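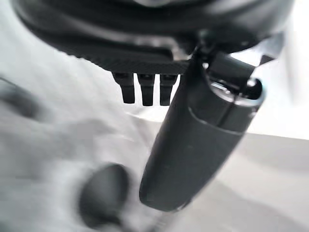 Is the director's cut of Erkside worth watching if you already saw the movie in theaters?

It depends on how you felt about the middle hour. The new version runs 12 minutes longer and nearly all of the added material is between the ferry crossing and the funeral. If that was the part where you started checking the time, stay with the theatrical cut.

I liked the middle hour, so I was always going to buy this. I ordered it in October, it got pushed back twice, and it showed up last week. I have now watched it two times, once straight through and once with the commentary on.

For anyone who missed it, Erkside is the one with Abenezer Mamo as the customs officer who gets sent to a port town to close an office and ends up staying the winter. It got a small release, 200 screens at most, and it was gone from my local theater after 8 days. I saw it on the sixth day with four other people in the room.

The biggest addition is a dinner between Mamo and Gebremedhin Mekonnen, who plays the harbor clerk. In the theatrical version they meet, there is a cut, and then they are already on bad terms. I thought that was a choice and I sort of admired it. Now there is a full scene where the clerk explains what will happen to the town once the office closes, and the officer keeps eating. Mekonnen does most of the talking. He is very good, and I don't understand why it was taken out the first time. On the commentary he says they shot it in one night and that the soup was cold by the second take.

The second addition is shorter. Steinarsdóttir, the landlady (the movie never gives her a first name), gets a phone call in the hallway. We hear her side only. I didn't need it. Her big moment later on worked better when we knew less about her.

There is also a new song over the end credits by Fisenen. The old credits had no music, only the wind and the boats knocking together, and I would have kept that. The song is fine. It sounds like it belongs to another movie.

Picture quality is good. The night scenes at the dock were muddy when I saw them in the theater, and I had blamed the projector, but they are much easier to read on the disc. The sound is a bit low in the dialogue. I had to turn it up for the dinner and then back down again for the storm.

The extras are thin. You get the commentary, a trailer, and a short piece on the sets, which were built in a warehouse in Wirberg. I would have liked a proper interview with Mamo. He joins the commentary late and leaves before the end, and he mostly talks about the coat he had to wear.

My copy is numbered 3,598 on the back, in case anybody cares about that kind of thing. The booklet has one essay and a lot of stills. The essay gives away the ending in its first paragraph – don't read it before the movie if you are new to this one.

So I would say rent the theatrical cut first. If you want more time with the clerk after that, get this version and skip the hallway scene if you like. I'm keeping both.

Next up is the box set I have been putting off since the summer. It has seven movies in it and I have seen two.

Posted 2019-12-23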